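Refurbishing Retired Office Computers: Project Report
Mitiku Admasu and Ibsa Fikre

3. Inspection of the main boards

The machines came from Tekleab, a printing firm that was clearing its stock room in July. We had 26 to look at and a parts budget of 1,675, held by the department. Each one was opened, dusted, checked and entered in the log before any parts were ordered.

The first check was for swollen capacitors and marks on the board. After that we looked at the memory slots and made sure the latches moved freely.

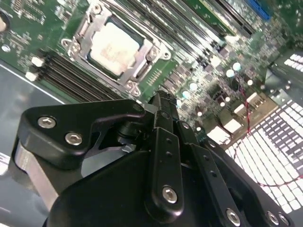 Figure 4. Board in its chassis, with the processor in its socket and memory slots on both sides.

3.1 Old thermal paste

We had planned ten minutes per machine for cleaning the processor. It took nearer twenty. Dried paste does not come off with a dry cloth, and our first attempts only spread it about.

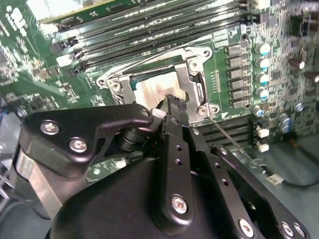 The method we settled on was a lint-free wipe with a little isopropyl alcohol, working from the outside of the processor towards the middle and changing to a clean part of the wipe each time. Ibsa tried a plastic scraper on one machine but we dropped the idea as it was too easy to slip on to the board. New paste was the Drukus type already in the store cupboard.

3.2 Access inside the case

Towers were laid on their side for this work. Cables were the main nuisance. We left the drives and the power supply in place unless they failed a test, and tied back any cable that crossed the socket.

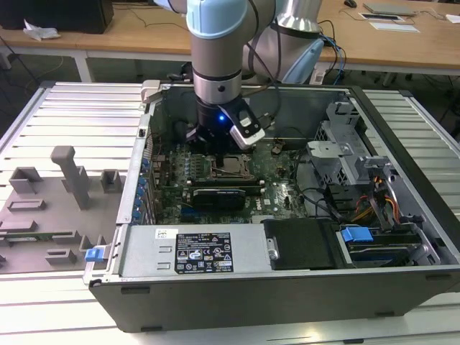 Figure 5. Tower on its side on the work table, with the power supply along the front and the drive cage to the right.

3.3 Results

Of the machines inspected, 19 passed and went on to memory testing. The rest were kept for spares. Results for each machine are in Appendix B.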